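Lentil Soup, the April Version

2022-09-06

I've made this soup since April, when Josiane Chevalier gave me the recipe on the back of a Fladcombe library receipt. Hers uses red lentils and a lot of cumin. I cut the cumin by half and added a carrot.

Rinse 400 grams of lentils. Chop one onion, the carrot and two cloves of garlic, and cook them in olive oil for 11 minutes on medium-low. I used to rush this part and the soup tasted thin. Add the cumin, a spoonful of tomato paste, the lentils and enough water to cover by two inches. Simmer for around 20 minutes and stir now and then so the bottom doesn't catch.

Salt goes in at the end, with the juice of a lemon. I blend half and leave the rest chunky. My husband wants it all smooth, and he can make his own.

It freezes fine. Leave some room at the top of the container.

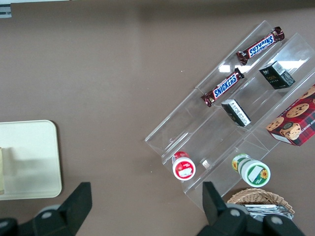
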